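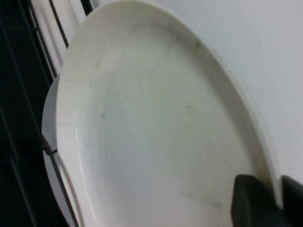 Maintained by Yaryna Demchenko and Paweena Sriwong
Last tidied up in July

Zolta Tableware Words: a data card

Zolta is a word list of what people call the things they eat from, cook in and wash up afterward. It grew out of letters and kitchen-table chats in Ernden and Zasgate, and we're still very fond of it. There are 2,000 entries, given by 44 speakers, and each one has a headword, a plain English meaning, a town and a note on who would say it.

What's in the folder

entries.csv holds the words themselves. speakers.csv gives an age band and a home town, never a name. notes.txt is a long ramble by Paweena about soup bowls, and you're welcome to skip it (but please don't!). 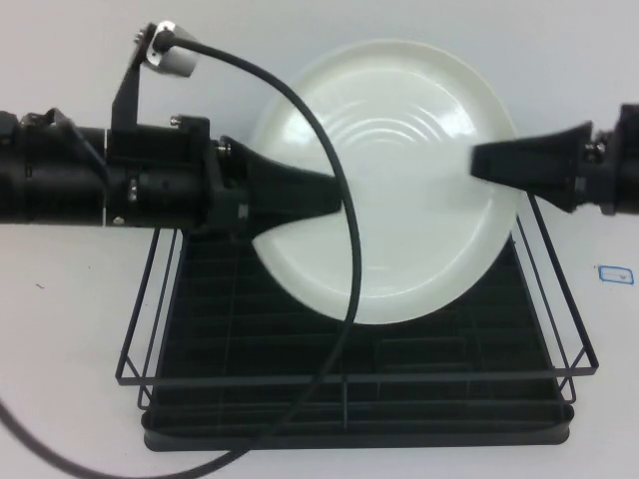 Meanings were the hardest part to settle, and we went back and forth on them for most of a winter. Many speakers in Ernden have one word for any flat dish, while in Zasgate the word changes with the shape. A big round white plate with a raised rim, like the one over the black wire rack, gets the Zasgate word for "edged plate" - the same plate without a rim would be filed under "board." We kept both and linked them in the see_also column.

Known gaps

Only 5 speakers were under thirty, so newer slang is thin. Spellings follow the speaker, even when two neighbors disagree.

Corrections are very welcome, and Yaryna reads them on Sunday evenings.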